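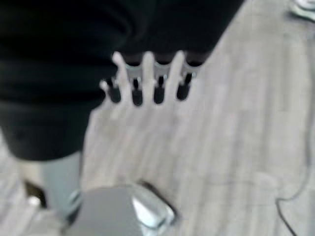 Prollport workshop opens its robot hand build to home makers

PROLLPORT, 5th September. Zuleo, the shared workshop on Stevens Street, today released the full plans for its four-finger robot hand, along with the parts list, the control code and the build notes kept by members over the past year. The files are free to download and may be copied, changed and built by anyone.

The project is called Privitz. It began as an evening class in small motors and grew into a long-running build after several members asked for a hand that could be put together on an ordinary workbench and repaired with ordinary tools. The hand has a pale shell, slim fingers and metal pins at the joints. It is meant to be mounted on a small arm, and it can also be clamped to a table and run by itself for testing.

The parts for one hand cost $297 at the prices members paid this summer. That figure covers the motors, the pins, the control board, the wiring and the shell material. It does not include the arm, a power supply or the use of a 3D printer. Builders who already have a drawer of spare screws and wire will spend a little less.

There are 23 printed pieces in the current version. Earlier versions had more, and most of the changes went into the fingers. The first fingers were printed in two halves and glued, and the glue line split when the finger was bent back too far. Each finger section is now a single piece with a slot at the base for the pin. The pins are held by a small clip and can be pushed out with a nail punch, so one broken finger can be swapped without opening the palm.

Cloth has taken up much of the work this year. Members wanted a hand that could pick up a towel or a jacket from the floor and put it on a chair, a job that is harder than lifting a block or a cup. Folds slip between the fingers, and dark fabric is difficult for a low-cost camera to judge. The build notes include a chapter on this, with the finger settings members tried and the ones they dropped. Zuleo does not claim that the problem is solved. The hand does best with thick cloth that has a clear edge, and thin shirts are still dropped more often than members would like.

The notes also cover wear. Members ran the test hand through 200 open-and-close cycles after each change to the fingers, then took it apart and checked the pins, clips and cords. The cord on the outer finger frayed first in most of the early runs. A wider guide at the wrist has been added to the plans, and builders who worked from the draft files shared with members in the spring should print the new guide before going further.

No special training is needed to build the hand, but it is not a quick job. A person who has soldered before and has used a 3D printer should plan on several weekends. The slowest step is setting the cord tension, and the notes give this a section of its own. The control code runs on a common hobby board and is loaded over a USB cable. Settings for finger speed and grip force are kept in one plain text file.

Zuleo will run a build course for beginners in November. It will meet in the evenings at the workshop, and each place includes a full set of printed pieces, so no time is spent waiting for the printers. The course fee is $300 for members of the public and $200 for workshop members. Parts are included in both prices. Children under 16 may attend with an adult who has also signed up. Booking is open at the front desk and through the workshop's website.

Members will keep working on the design over the winter. The next items on the list are a softer fingertip, a better cable path down the wrist and a shorter palm. Changes will be posted with the main files, and older versions will stay available for people who have already started. Reports of faults and suggestions are welcome through the project page.

About Zuleo

Zuleo is a member-run workshop in Prollport with wood, metal, electronics and 3D printing areas. Day passes and monthly memberships are available.

Press contact: Zuleo front desk, Stevens Street, Prollport. Pictures of the build and a copy of the parts list can be sent on request.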